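Tundow Equipment Desk
Ticket 545: Power and connector failures on wearable sensor kits; request for replacement budget
Status: Open, pending approval
Opened: Saturday, February 6, 2021
Site: Skudeston, garment handling workroom

Summary of problem

The site reports repeated loss of signal from the hand-worn kits during cloth folding work. The site asks whether the fault can be repaired under the current Wellik service plan or whether new units should be included in the March order.

Initial checks

The site was instructed to reseat all plugs and to repeat the work with the same plaid shirt. The fault returned after 64 recordings. Cable routing at the table was then reviewed. The leads run over the bare wood and down past the table edge, with a green connector and a blue plug hanging among the wires.

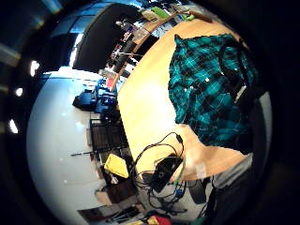 Findings

Wellik support considers strain on the hanging connectors to be the most likely cause. The kits themselves passed the bench test. Replacement of the complete kits is therefore not supported at this time.

The marker cubes were also reviewed, as the site had listed them for replacement. Each hand unit carries its own cube, and the cloth can be gripped with both hands while the kits are worn. The cubes have been removed from the order.
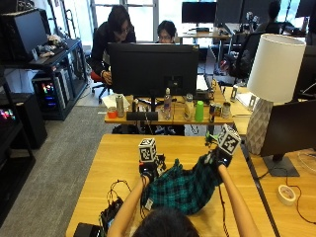

Cloth handling with both hand units worn, Skudeston.

Budget position

Two options were submitted for approval.

Option A: 2 replacement cable sets, with clamps to hold the connectors at table height. Quoted by Sánchez at almost $200, delivery included.

Option B: New hand units under the Wellik exchange program. No quote has been requested. This option would move to the next budget period.

The equipment desk recommends Option A. The ticket will remain open until the new cables have been in use for one full week.

Comments (3)

skudeston_floor: Please confirm that the clamps fit a table with a rounded edge. The last set did not.

purchasing2: Sánchez has been asked for the jaw opening. The order is on hold until they reply.

bench_tundow: We had the same signal loss last year and longer leads made it worse. Order the short ones.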